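Section 4: Getting the Mandar folding table ready for visitors

By the time you reach this section you should have the table bolted together and both arms answering to their switches. If either arm is still sulking, please go back to Section 3 before going any further, as it is no fun at all sorting that out with a row of people watching. The steps below follow the way we do things at the Ellthorpe open day every October, and they have travelled well enough to Plallow and back.

1. Wheel the table into place and lock all the castors. Leave a good arm's length between the table and the visitors' rope, and a bit more if you are expecting a school party (they do lean!).

2. Wipe the tabletop with a dry cloth. Scuffs and small marks that won't come off can be left alone.

3. Plug the arms into the De Graaf power box, left arm first, and wait for the green light before you plug in the second.

Note: The power box has a slow fan and may take a moment to settle. There is no need to switch it off and on again.

4. Start the folding program and choose routine 116 for short sleeves or routine 128 for long sleeves.

5. Run through one whole fold with the room empty. Have 9 shirts to hand, all ironed, so that you aren't hunting for another when a visitor asks to see it again, and they nearly always do.

Caution: Keep fingers, scarves and lanyards off the table whenever the power box is lit. An arm that is standing still may only be waiting for its turn.

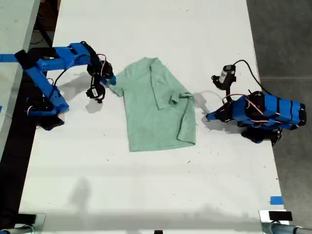 6. Folding goes best when the shirt starts out flat and near the middle of the table, within easy reach of both arms. Plain, light colours are pleasant for people to follow from the back of the room, and a pale green T-shirt like this one shows up nicely between the blue arms. Pause the routine partway, with one side folded in over the body and the left sleeve still sticking out, and you have a lovely moment to stop and ask the visitors which bit they would fold next.

7. When the fold is finished, press Rest and wait for both arms to go still before you lift the shirt away.

Note: If a sleeve slips, let the routine run to its end and then lay the shirt out afresh. Visitors are very forgiving about this, and the children often cheer for the second try. Packing the table away is covered in Section 5.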